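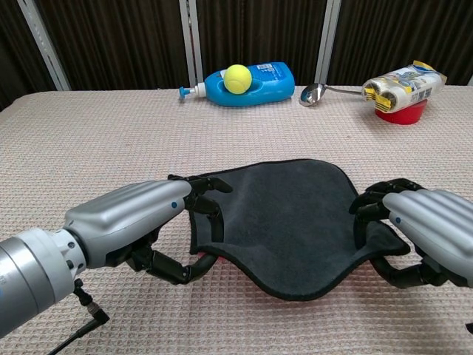
The Drostex Cup

Print | E-mail

Bogdan Moldovan had folded the cloth 300 times by the Tuesday and I had counted every one of them, which tells you what sort of June I was having.

I should say that when I write Bogdan had folded it, I mean the hands had. Bogdan sat in the rig with the gloves on, elbows out like he was carrying a tray of drinks, and the hands did whatever he did, only slightly later and with a lot more drama. My job was the clipboard. Tick for a fold, cross for a drop, and a little squiggle I'd made up myself for when the cloth ended up sort of folded but you wouldn't have given it to your nan.

"Squiggle," I said.

"That was a tick!"

"It's got a corner sticking out, Bogdan."

He made a noise and shook it open again.

We were the Coltby College robotics club, all five of us, and we were going to the Drostex Cup because Mrs Hashemi had filled in the form before asking if anyone wanted to. The household round was ours (me and Bogdan), and the other three had the maze, which was much more glamorous and had lights. You got a table of ordinary stuff and a card telling you what to do with it, and you didn't see the card until the day. So we practised with whatever came out of Mrs Hashemi's car. She shopped for us like somebody who'd been burgled. Tennis balls, spoons, kitchen roll, bowls, a feather duster that lasted one afternoon.

The cloth was the one he hated. Hard things he could do with his eyes half shut, but a cloth hasn't got a shape until you give it one, and the second you let go with your thumb it remembers it's a puddle. He'd get both sides up, lovely, and there'd be this sag in the middle, and he would look at that sag like it had said something about his mother.

"Pull it tighter," I said.

"If I pull it tighter it pings out."

"Pull it a bit less tight, then."

"Do you want a go?"

I did, as it happens. I'd wanted a go since about October. I'd never said so because Bogdan was good, really properly good, and I had nice handwriting, and that seemed to be how it had been settled. But it was gone five and the maze lot had left and Mrs Hashemi was on the phone in the corridor, so I put the clipboard down and said, "Go on, then."

The gloves were warm and horrible. I lifted my right hand and the silver one lifted too, and I laughed out loud, I couldn't help it. It's like waving at somebody through a bus window and having them wave back!

"Don't grab," said Bogdan, who had picked up my clipboard and was clicking my pen. "Slide the fingers on top first. Thumb after."

I grabbed. The cloth shot off the table.

"Cross," he said, and he wrote it down, the pig.

I had fourteen more goes. He was a better teacher than I'd have guessed, quite quiet, and he only said "thumb" when I needed him to say it. On the ninth I got it in the air. On the twelfth I got it over. And on the last one I brought the far edge down on the near edge and let go and took both hands away, ever so slowly, and it stayed.

We both looked at it. One corner was sticking out by a good inch.

"Tick," said Bogdan.

"That's a squiggle."

"It's my clipboard."

Mrs Hashemi put her head round the door and told us the building was locking up, and then she saw who was in the rig. She didn't say anything for a moment. She had the entry form in her bag, it was always in her bag, and she got it out and smoothed it on the door frame.

"It says two drivers allowed," she said. "I only put the one."

Bogdan held out my pen.

She wrote my name in underneath his, in capitals, and spelled it wrong, and I let her. Then I shook the cloth out flat again and asked if we'd got time for one more.

Print this story | E-mail to a friend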